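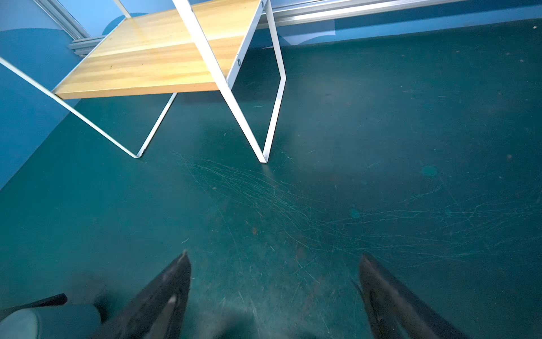
Wooden shelf on white metal legs

Kaleler Ski Club — Pre-Race Inspection Checklist
Vivau cross-country course, women's and junior events
Inspecting officer: Mounir Kabbaj
Date of inspection: 3rd March

This form is to be completed before the course is opened for training. Items marked "Action" must be signed off by the chief of course before the first start.

1. Start and finish area

1.1 Start lanes measured and marked: Yes
1.2 Fencing secure on both sides: Action
Comment: Netting on the café side has come away from 2 posts. Refix and check again after grooming.
1.3 Finish straight clear of cables and boards: Yes
Comment: The timing cable is now buried for its full length. The Mengal banner has been moved back behind the fence line, as asked in November.
1.4 Run-out beyond the finish line: Yes
Comment: Measured at 160 metres. Photographers are to stay outside it.

2. Course

2.1 Classic tracks cut and firm: Yes, with comment
Comment: The tracks are good as far as the bridge. On the shaded section after it the left-hand track is shallow and should be cut again on the evening before racing.
2.2 Downhill bends padded: Action
Comment: Uvuretti bend has mats on the outside only as far as the second birch. The mats must continue to the end of the curve. Skiers leave the track late here and the present cover is too short.
2.3 Bridge surface covered: Yes
Comment: Snow depth is adequate at the centre but thin at the edges. Keep a reserve pile at the north end.
2.4 Crossing points staffed: Action
Comment: The footpath crossing has no named marshal for the junior relay. The public use this path throughout the day — a closed gate alone will not be accepted.
2.5 Distance signs in place: Yes
Comment: The 400-metre sign before the finish faces the wrong way.

3. Waxing cabins and changing rooms

3.1 Extraction fans working: Yes
3.2 Fire extinguishers in date: Yes
Comment: One extinguisher in cabin 12 stands behind the ski racks. It must be hung by the door.
3.3 Walkways clear: Yes
Comment: Ski bags are not to be left on the floor between benches. 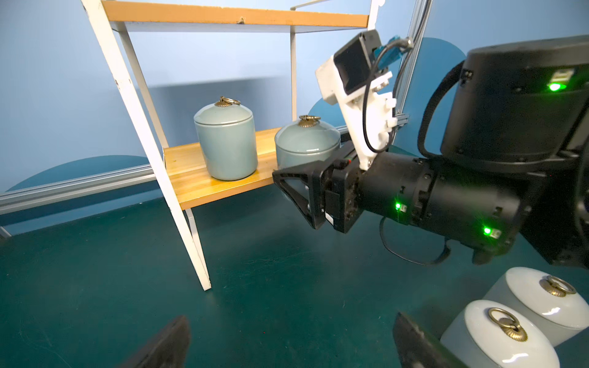
Shelf unit with two ceramic jars

4. Medical cover

4.1 First aid room open and heated: Yes
4.2 Rescue sledge at the top of the main climb: Yes
Comment: Blankets are present. The second strap is worn and should be replaced before next season.
4.3 Radio contact from all posts: Action
Comment: Reception is poor in the hollow below Uvuretti bend. Repeat the test with the spare handset.

5. Result of inspection

Course approved for training on the lower loop only. The upper loop stays closed until items 2.2, 2.4 and 4.3 have been signed off. Item 1.2 may be completed while training is in progress.

Signed: M. Kabbaj
Copy to: chief of course, race secretary, medical lead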